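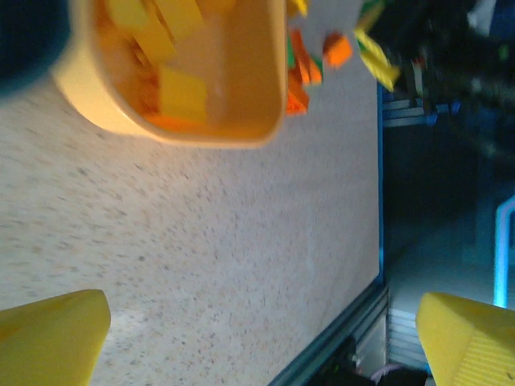
Ticket: bins on play counter, lids will not seat

Opened by: Ewan Te Moana
Assigned to: Dinesh Achari
Site: Skulorero, block counter
Status: Closed

Reported
Rind lids will not press down on the block bins after sorting. The yellow-orange bin is the worst. Lid rocks on one corner and pops back up when released. Also, blocks are being left out on the counter beside the bins at close.

Log

8:50 a.m. Checked lid against an empty spare bin of the same type. Seats on all four corners. Lid is not warped.

9:05 a.m. Checked yellow-orange bin. Rim is straight. No cracks. Large yellow block was standing on end under the lid. Laid it flat. Lid still high at one corner.

9:20 a.m. Emptied the bin and refilled it: large blocks flat on the bottom, long bricks along the sides, small pieces last. Lid closes with 13 pieces left over. The bin is overfilled by that amount, whichever way it is packed.

9:40 a.m. Asked Ewan for the fill limit. He has 50 pieces per bin on the Menditeo sheet. That number was set for the old, deeper bins. The sheet was not updated when the bins were changed in August.

10:15 a.m. Tried a split by color. Yellow and orange stay together in this bin, green goes to a separate one. Does not help, as the overflow is mostly yellow. Tried a split by size instead. Blocks longer than 6 inches moved to the Arnel crate under the counter. Lid now seats with space to spare.

10:30 a.m. Ribbed pieces catch on each other and hold the pile up. Give the bin a short shake before closing. Do not press on the lid.

Cause
Fill limit on the sheet does not match the current bins. Long blocks take up too much of the depth.

Fix
Long blocks to the Arnel crate. Sheet changed to read "fill to one finger below the rim" with no piece count. Old sheet removed from the wall.

Follow-up
Ewan to order one more crate, 8 inches deep or more. Spare lid is on the top shelf, left side.

Closed by Dinesh Achari, 11:10 a.m. Reopen if the lid lifts again with the long blocks out.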